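Finding the Rector of Hetine: my local history project
31 May 2025

I picked this topic because I wanted an easy one, and you can guess how that went. The plan was to write a short life of one clergyman, the rector of Hetine in the early 1600s, using whatever had been printed on him plus whatever turned up in the registers. He gets a single paragraph in the old county history. It says he was born at Litgate, held Hetine for 16 years, had a second living at Gendale for part of that time, and was "much mocked by the players". That last bit was what hooked me. Who mocked him, and what for?

My supervisor, Narayanan Rao, told me to start with dates and leave the gossip for later. I grumbled, but he was right. The county history gives no source for anything before the rector's arrival at Hetine, so I had to go back to the bishop's register (well, scans of it) and learn to read secretary hand more or less from scratch. My first page took a whole afternoon. I read "Gendale" as "Sendall" for a week and built a lovely theory on it, which has now been deleted.

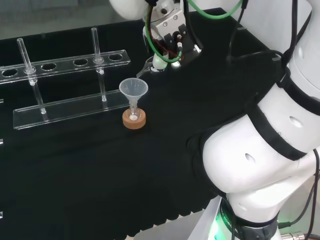
The list of rectors at Gendale was the next headache. There's a painted board in the church with every name on it, very handsome, but it was put up in Victorian times and whoever made it filled the early years with guesswork. Once I crossed off every name I couldn't match to a document, what I had looked a lot like that clear rack on the black cloth: a long row of holes, and glass standing in only a couple of them. My man is one of the ones I could match! He signs the Gendale register three times, always in April, always in the same cramped hand with a great looping tail on the last letter. I think he was turning up for the annual copy to be sent to the bishop and leaving a curate to do everything else. Holding two livings at once was pretty normal then, so I don't want to be too hard on him.

The Litgate birth is shakier. The baptisms there have a gap of 13 years right where I need them, and the surname was common as mud in that district. I've left it in my timeline with a question mark beside it. There is a will from Litgate that mentions "my sonne at the universitie", with no first name, and I've gone round and round on whether I'm allowed to use it. In the end I put it in a footnote.

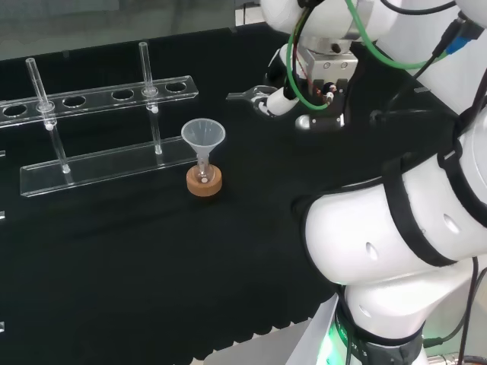 Then there's the mockery. The only play I could find that seems to fit is a comedy with a greedy parson who preaches with one eye on the hourglass and rides off to his other church before the psalm is done. The parson's servant calls him "Master Two-Steeples". You can see why a later writer would tie that to a man with two parishes, and I really wanted it to be him. The trouble is that half the clergy in the county could have worn that joke. I also checked the dates, and the play was printed before he took on Gendale, so unless it was revised the name doesn't suit him yet. Rao reckons the county historian heard the story locally and tidied it up. I lean that way too, though I still haven't found where it was first written down.

If I were starting over I'd keep a proper log of which scans I'd looked at, as I went through the same churchwardens' accounts twice without realising. I'd also ask for help with the Latin sooner. My transcriptions of the register entries are in the appendix, with doubtful letters in square brackets, and the will is there in full. The parish chest at Hetine is meant to hold some tithe papers that haven't been scanned, and I've written to ask if I can see them over the break.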